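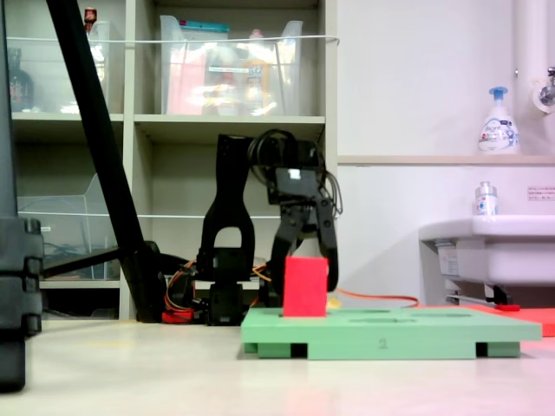 Photo: Skedness workshop notes

Fixing a gripper that stops short of closing

Reading time: 4 minutes

A small tabletop arm reaches the block, lowers its fingers and then stalls with one finger still off to the side. The wrist servo carries on as if nothing happened, and the arm lifts away with nothing in the gripper. We had this fault on our Suvum arm at the Stindgate workshop on and off from August. The cause was a cable loop at the wrist. The steps below are the ones we now use to find it and fix it.

What the fault looks like

The gripper works when you test it by hand in the home position. It fails only when the wrist points down, as it does for picking a block out of a board. In our log the gripper servo reported an overload error and dropped its torque. The software we run, Sjöberg, treats that as a finished move unless you tell it otherwise, so the program carries on to the next step.

If your gripper also fails in the home position, stop here and check the finger screws and the servo horn first. You have a different problem.

Before you touch anything

Cut power at the supply. Stopping the program leaves the servos holding, and they can move again when the error clears. Support the upper links with one hand as you switch off. The arm will drop when torque goes away, and the gap between the wrist and the upper link is a good place to lose some skin.

Take the block out of the board and move the board clear.

Find the tight spot

1. With the power off, bend the arm slowly into the pose where it failed. Wrist down, fingers over the board position.

2. Watch the loops of cable at the top joint. On ours, one loop went tight and lay against the side of the gripper unit before the wrist was all the way down.

3. Open and close the fingers by hand. Compare how they feel in this pose with how they feel at home. A finger that drags in one pose and moves freely in the other points to the cable.

4. Look along the cable for flat or shiny patches. If the jacket is cut, replace the cable. Do not tape it.

Reroute the cable

Unplug the gripper cable at the wrist end. Undo any ties between there and the upper joint. Put the arm in its most bent pose, then straighten it, and see how much slack the cable needs at both ends of the travel. Tie it back to the bracket at one point only, leaving a loop that stands away from the moving parts. Plug it in again and push until it seats.

Check the base wiring too. Any loose wire within reach of the arm should be moved back or fixed down.

Make the program stop

In Sjöberg, open the gripper settings and change "On overload" from Continue to Halt. The error is number 917. Set the torque limit to 300, which is enough for a foam board and a light block on our arm. Do not raise the limit to get past the fault. We tried that first and it cost us a servo.

Test

Power up with your hands clear. Run the pick at low speed with no block, then with the block seated in its recess. Both fingers should come down beside it without pushing it over. Run 4 full picks at low speed before going back to normal speed. If error 917 comes back in the same pose, cut the power and go back to step 2.

Last checked 31st January.

Contact the workshop | © Skedness | Back to top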